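Gurumholm Daisy Bedsheet Set, Pink
Sold by Terkis Home | Item 2796

I've been selling bedding for 17 years and I still get silly about a big flower.
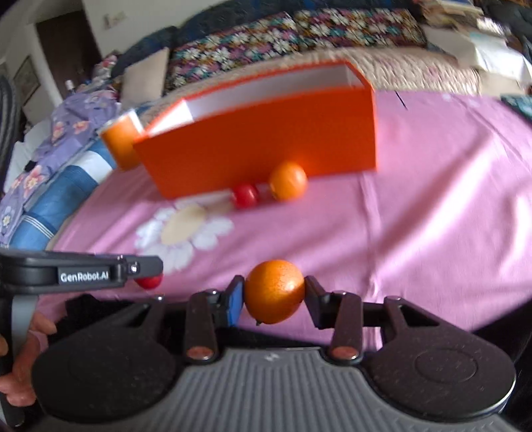 So let me tell you about the Daisy set, which is the one I get the most mail about and the one I sleep on myself from spring until the first cold nights in November. It's a pink sheet with great big white daisies on it, and each daisy has a soft yellowy-beige middle, the color of vanilla pudding. If you want a quiet, grown-up, hotel sort of bed, I have those too and they're lovely, but you're on the wrong page!

What you get

One flat sheet
Two pillowcases in the same pink, with one daisy on each
A cloth drawstring bag made from the offcuts (handy for socks, or for storing the set itself)

There's no fitted sheet in the set. I get asked this a lot, so I'm putting it up here near the top. The flat sheet is cut extra long and extra wide so you can tuck it under properly on all sides. If you really can't live without elastic, read the part about alterations further down.

Sizes

Twin: 70 x 106 inches
Full/Queen: 94 x 106 inches
King: 110 x 106 inches

Those are the finished sizes, after hemming and before you've washed it. Expect to lose a little in the first wash, a bit more in the length than the width. For a mattress up to 12 inches deep you'll be fine. If yours is one of those giant pillow-top things, go up a size. Full and Queen are the same sheet, by the way — on a full bed you just have more to tuck.

The cloth

It's all cotton, plain weave, and it's a medium weight. I'd call it crisp to begin with. Some people love that and some people write to me after one night to say it feels stiff, and to those people I say please wash it three more times and then write to me again! Mine went properly soft after the first month. It doesn't have that slippery, shiny feel you get with sateen. It creases, because it's cotton, and I have never once ironed mine.

The hem at the top is four inches deep and the other three sides have a narrow double-turned hem. Thread is matched to the pink. Hemant Tiwari runs the sewing room for us and he is very strict about corners, so if you turn one over you'll find it's mitered nicely with no lump of cloth in it.

The daisies

I want to be clear about how big they are, since people looking at a small picture on their phone sometimes expect a sprinkle of little flowers. They are big. A dinner plate won't cover one. The print isn't centered on the sheet either, so when you make the bed you'll get a daisy wherever it happens to fall, and every sheet is cut a little differently. I like that. Margaux Langlois, who drew the original, did it with a fat brush and kept the petals uneven, and I begged her not to tidy them up.

The print is on one side. The back is a paler version of the pink where the dye has come through, with the flowers showing faintly. When you fold the top of the sheet down over a blanket, you'll see that back side. If you'd like the daisies to show on the fold, put the sheet on face down. It took me embarrassingly long to work that out.

What to put with it

Okay, this is my favorite part. People get nervous about a print this loud and then put plain white everything around it, which is fine, but I think it wants company.

A dark blanket is the best thing you can do for it. Navy, black, a deep plum, whatever you have. The pink looks twice as happy beside something dark. Then I'd add a floral cushion, yes, flowers with flowers! The trick, if it's a trick, is to pick one where the flowers are much smaller than the daisies and the background is dark, with a little pink in it somewhere. A long one against the wall makes the bed into a sort of daybed, which is great if you live in one room like I did for years.

Cream knits are good too. I don't love bright white next to it, because it makes the daisy centers look a bit dingy, but cream or beige picks them up beautifully. A plain beige pillowcase does the same job. And orange! Orange is wonderful on pink. A little storage box, a cup, a bowl of actual fruit, go on.

What I'd skip: gray. I've tried three different grays and they all made the pink look like medicine.

If you use your bed as a sofa

Plenty of us do. I do my paperwork there, I eat there, and there's nearly always a heap of books at one end. The sheet holds up well to daytime life since the weave is fairly tight and it doesn't snag on things. Crumbs brush straight off. Here's what I've learned about spills, all of it from my own bed:

Tea and coffee: cold water right away, then a normal wash. Comes out.
Tomato: scrape, cold water from the back of the cloth, a dab of dish soap, leave it ten minutes. Comes out if you're quick, and leaves a faint mark on the white petals if you aren't.
Orange juice: rinse it, even if you can't see it. It goes yellow later.
Ballpoint: I've had no luck at all. Please tell me if you have.

Washing

Wash it before the first use, on its own or with other pinks and reds. A little color comes out in that first wash and I don't want your white towels on my conscience. After that, warm wash, 105 degrees or under, any ordinary detergent. No bleach, and that includes those brightening powders, which will take the pink down to a blotchy peach. Tumble dry on low or hang it up. If you hang it outside, hang it print side in, as strong sun does fade it over a summer. Mine is a shade lighter than when I bought it home and I'm quite fond of it that way.

Don't leave it sitting in the dryer overnight unless you like a very crumpled bed.

Alterations

We'll put elastic corners in for you for $8. Tell us your mattress depth in the notes box at checkout, measured from the bottom seam to the top with nothing on it. Altered sheets take an extra week and can't be returned, so do measure twice. We can also cut a king down to an odd size for a camper or a daybed, same price. Ermira Nikolovski answers all the alteration questions and she's much quicker with email than I am.

Spare pillowcases

Sold in pairs. You can have daisy or plain pink. The plain pink is dyed in the same bath as the sheets when we can manage it, but now and then it isn't, and the two pinks may be slightly off from each other. If you're fussy about that (I am, a bit), order them at the same time as the sheet and say so in the notes, and we'll match them by eye before we pack.

A few things buyers have said

"Bigger flowers than I expected and I'm so glad. My daughter wanted to swap beds with me, and she can't." — Barnabás, king size

"Stiff for the first two weeks. Fine now. I would have liked a fitted sheet included." — Kornél V., twin

"Bought a second one to use as a tablecloth in the yard. It's too long for the table and I don't care."

I'd never thought of the tablecloth, but the twin does fit a six-foot table with a good long drop all the way around. Wash it like the rest.

Shipping and returns

We pack in paper, folded flat, no plastic. Orders in before noon go out the next working morning. You have 30 days to send a set back if it's unwashed and the ribbon's still on it. If there's a fault in the print or the stitching, I want to know whether it's been washed or not, so just write to me with a photo and we'll swap it. Small flecks of darker pink in the ground color are normal in this cloth and turn up on every roll.

Stock

We print these in small runs. The last run was 623 sets in all sizes and the queens went first, as they always do. At the moment there are plenty of twins and kings. Queens are back on the sewing tables now, and you can put your email in the box below and we'll send one message when they're ready, then leave you alone.

Also in this print

Daisy duvet cover, pink (full/queen and king)
Daisy cot sheet, pink
Daisy cushion cover, 18 inch, on a dark green ground
Sketirari floral bolster, for the back of the bed
Magyar knitted throw, cream

The cot sheet does come with elastic, before anybody asks.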